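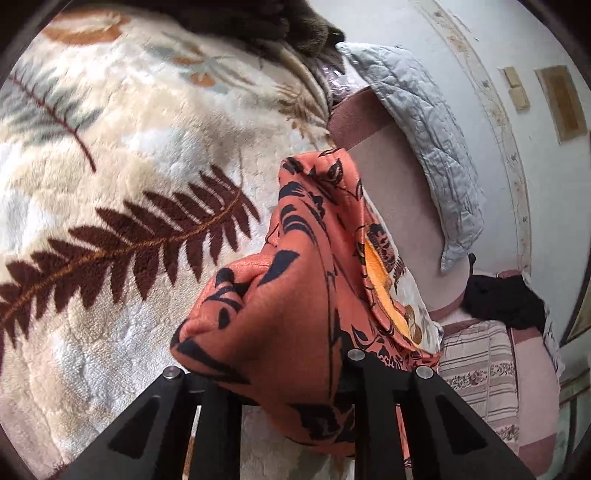
Most of the failures are in the software and very few are in the fingers, according to Ieva Lill, and that is the reason the latest Wivum release leaves the hardware alone. The update came out on Apr 29, 2020 and changes how the control package handles cloth and other soft items.

Earlier versions picked one grasp point, closed the gripper and carried on with the planned path. If the fabric folded over a finger or slid, the planner kept working from the old shape. The new version checks its estimate again after the fingers close and replans the lift if the fold has moved.

The development team at Darnitz says the check adds 300 milliseconds to each pick. Users who don't need it can switch it off in the settings file – the old behavior is still there under the same name.

Patterned fabric also gets attention. Printed leaves and flowers were often read as edges, so the perception module would place a grasp in the middle of a flat area. Darnitz retrained it on 2000 labeled grasps of household textiles, including cushion covers, throws and blankets with a deep pile.

A smaller change affects the log viewer. It now shows finger width and the estimated cloth outline on one timeline, and it can open up to 200 runs at once.

Gediminas Vītola, who maintains the planner, said shiny fabrics remain a weak spot and that the depth estimate still drops out on them. A fix is planned for May.

The release needs the Rimkutė driver package, and existing calibration files will load without changes.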